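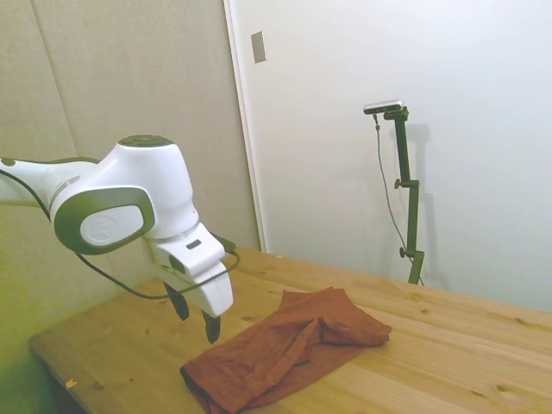
소나무 작업대 위의 적갈색 천. 느슨하게 뭉친 상태.

2023년 8월 3일

오늘은 천 얘기만 쓴다. 지난번에 내가 "주름은 다음에 정리해서 올릴게요" 해놓고 그대로 넘어간 게 마음에 걸려서, 아침에 오자마자 커피도 안 마시고 작업대부터 닦았다(거짓말이다, 커피는 마셨다).

적갈색 천은 Rissanen에서 받은 묶음에 들어 있던 거다. 주문서에는 그냥 "주방용, 적색 계열"이라고만 되어 있는데 내 눈에는 빨강보다 녹슨 철 색에 훨씬 가깝다. 기록할 때는 앞으로 "녹색"이라고 줄여 쓰지 말 것! 지난주에 내가 "녹 색"이라고 써놨더니 다들 초록 천을 찾고 있었다. 미안합니다. 이제부터 "적갈"로 통일.

먼저 치수와 무게. 세탁 전에 저울에 올렸더니 종이 상자까지 합쳐서 900그램이 나왔고, 이건 묶음 전체 무게라서 한 장 무게로는 쓸 데가 없다. 그래도 적어둔다. 나중에 세탁 후 무게랑 비교하고 싶어질 것 같아서. 묶음은 6장이고 그중 3장만 빨았다. 나머지는 상자째로 선반 맨 아래에 넣어뒀으니까 건드리지 말아주세요. 풀 먹인 상태 그대로 남겨두고 싶다.

빨기 전 천은 뻣뻣하다. 접으면 접은 자리가 칼같이 서고, 손을 떼면 살짝 들떠서 자기 혼자 조금 펴진다. 반대로 한 번 빨아서 널어 말린 건 뭉치면 뭉친 대로 가만히 있는다. 산처럼 솟은 데가 하나 생기고 그 옆으로 골이 잡히는데, 이게 매번 모양이 다르다. 당연한 얘기지만 막상 옆에 놓고 비교해 보니 재미있어서 한참 들여다봤다. 똑같이 뭉쳐보려고 몇 번 해봤는데 안 된다. 집어서 툭 놓는 방식, 한쪽 모서리만 잡고 내려놓는 방식, 반으로 접은 다음 구기는 방식을 다 해봤고, 그나마 마지막이 비슷하게 나온다. 접힌 선이 속에 한 줄 남아 있으니까 구겨도 큰 틀은 유지되는 모양이다.

그래서 오늘부터 시작 상태를 이렇게 정했다. 반으로 접고, 양손으로 가운데를 모아서, 상판 가운데보다 조금 오른쪽에 놓는다. 누르지 않는다. 손바닥으로 한 번 눌러버리면 골이 다 죽어서 그냥 납작한 빵처럼 된다(내가 어제 그랬다). 놓고 나서 마음에 안 들어도 손대지 말고 그대로 갈 것. 자꾸 예쁘게 다듬다 보면 결국 매번 내 취향대로 생긴 뭉치만 나온다.

펴는 순서도 손으로 몇 번 해보면서 메모했다. 나는 제일 위에 올라온 모서리를 먼저 찾는다. 모서리가 안 보이면 가장자리라도 찾아서 그걸 따라간다. 무턱대고 산꼭대기를 집어 올리면 천 가운데가 들려서 네 귀퉁이가 다 안으로 말려 들어간다. 그러면 처음보다 더 꼬인다. 모서리를 찾았으면 바깥쪽으로 낮게 끌고, 높이 들지 않는다. 높이 들면 무게 때문에 반대쪽이 같이 딸려온다. 반쯤 펴졌을 때 반대편 모서리를 잡아서 마저 편다. 마지막에 손날로 쓸어주면 끝인데, 쓸 때는 나뭇결 방향으로 쓰는 게 덜 걸린다.

나뭇결 말이 나온 김에 작업대 얘기. 소나무 상판은 보기 좋고 밝아서 적갈 천이랑 대비가 확실하다. 그건 정말 마음에 든다! 어두운 상판에 놓았을 때는 골 그림자랑 상판이 섞여서 가장자리가 어디인지 한참 봐야 했는데 여기서는 한눈에 들어온다. 다만 판과 판 사이 이음매가 비스듬히 지나가는데, 거기에 천 가장자리가 나란히 놓이면 헷갈린다. 옹이도 군데군데 있다. 작은 점이라 별문제는 아니고, 오히려 위치 잡을 때 "저 옹이 옆" 하고 기준으로 쓰고 있다. 테이프로 표시하자는 의견도 있었는데 나는 반대. Ruvar 테이프는 떼고 나면 끈적임이 남아서 천이 들러붙는다. 지난번에 그거 닦느라 점심시간을 다 썼다.

그리고 부스러기. 상판 왼쪽 아래 구석에 노르스름한 조각이 하나 있는데 나는 분명히 닦았다고 생각했다. 뭔지는 모르겠다. 작업 전에 구석까지 닦는 걸로 체크표에 한 줄 넣겠습니다. 천에 붙으면 털어도 잘 안 떨어지고, 적갈색 위에서는 밝은 조각이 유난히 잘 보인다.

세탁 메모도 남긴다. Halitz 세제 반 컵, 찬물, 탈수는 약하게. 첫 빨래에서 물이 꽤 빠졌으니 흰 천이랑 절대 같이 돌리지 말 것. 나는 걸레 한 장을 같이 넣었다가 연분홍 걸레를 얻었다. 색이 예뻐서 그냥 쓰기로 했다. 건조기는 안 썼고 창가에 널었다. 실내 온도는 22도, 선풍기 약풍. 건조기에 돌리면 얼마나 줄어드는지도 궁금한데 그건 상자에 남은 걸로 할지 새로 주문할지 못 정했다. 의견 있으면 밑에 적어주세요.

다림질은 하지 않기로. 한번 다려봤더니 표면이 반질반질해지면서 오돌토돌한 느낌이 거의 없어졌다. 결이 좀 있어야 손에 잡히는 맛이 있는데 아깝다.

Drestgate 쪽 기록 양식에는 천 상태 칸이 "접힘 / 펴짐" 둘뿐이라서 오늘 같은 상태를 적을 데가 없다. 일단 비고에 "느슨하게 접어 뭉침"이라고 써뒀다. 칸을 하나 더 만들면 좋겠는데 양식을 고치면 지난 기록이랑 줄이 안 맞으려나? 엑셀 잘하는 분 도와주세요.

다음에 할 것: 빤 천을 한 번 더 빨아서 뻣뻣한 정도가 또 달라지는지 보기. 저울 배터리 갈기. 체크표에 구석 닦기 추가. 그리고 선반 맨 아래 상자에 "빨지 말 것"이라고 크게 써 붙이기, 이건 지금 하고 퇴근한다.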